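Keeping a Small Pick-and-Place Arm Clean for Food Work

Posted June 7, 2020 by Hemant Katiyar

Our bench arm at Besbridge moves baked goods from the table into baskets, and most of its trouble comes from crumbs and glaze. These are the habits that have kept it going since we set it up.

Power down before you touch the fingers. Use the switch on the controller. The stop button holds the joints but leaves the gripper live on ours.

Take the finger pads off and wash them in warm water with a drop of dish soap. Let them air dry on a rack. Sugar glaze turns sticky and then hard, and a hard patch on one pad will make the arm drop things on one side only. We swap pads every 50 hours of running.

Brush the slide rails with a dry paintbrush, always away from the motor. Don't use compressed air — it drives flour into the bearings. A thin wipe of food-grade grease goes on afterward.
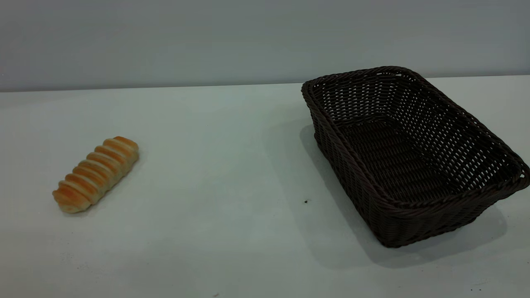 Wipe the tabletop with a damp cloth, then a dry one. A pale matte surface shows specks early, and it doesn't throw glare back at the camera. Skip spray polish.

Set the gripping force with real bread. We started with a foam block and crushed the first tray. Begin at the lowest setting, go up one step at a time, and stop when the roll lifts without slipping. Ridged rolls want a grip across the ridges at the middle.

For woven baskets, teach the drop point well inside the rim. Pads catch on a braided edge, and the basket comes along with the arm. If yours slides, put a square of shelf liner under it.

Check the wrist screws once a month. Two of ours had worked loose by May, and the arm was landing almost 50 mils off. Snug is enough. A dot of paint across each screw head lets you see later if it has turned.

Write the new force setting and the date on tape and stick it inside the controller door.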